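Open afternoon at Skolitz: the one where the arm stopped

I went to the Skolitz open afternoon expecting polished demos, and got something far better: a fault, live, with the people who had to sort it out talking us through it!

Valentyna Kuzmenko runs the simulation side. Everything is tried in a virtual room first, and only then on the real arms next door. The job that day was a simple reach and return, repeated 1000 times overnight. It had got to run 41 and then frozen.

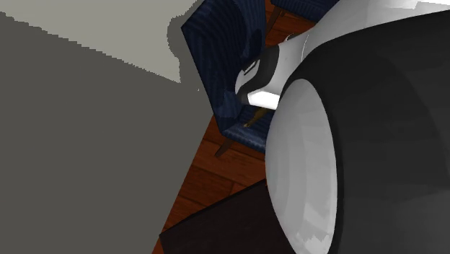

Faults like this one usually start small, Valentyna told us. The arm's safety check looks at how far each joint is from its limit, and a bad setting in the file had switched the check off for the wrist. She likes a cluttered room for testing, with things like the navy armchair and the plank floor, because an arm that behaves in a bare space can still swing badly in a furnished one. Jae-hoon Cho had found the setting on line 3042 of the log (he'd read every line before it, poor man).

I asked what would have happened on a real arm. Larysa Bondarchuk said the speed cap would still have held, but she wouldn't have wanted to be leaning in at the time. Fair enough.

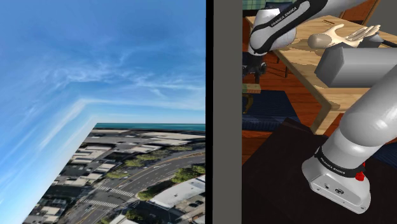
They changed the setting and started again while we had tea. We stayed for 60 runs, all clean, and the whole group cheered at number 42. The full batch was still going when I left for the Stomby bus.

Next open afternoon is in November. Book early, and ask for Jae-hoon's log.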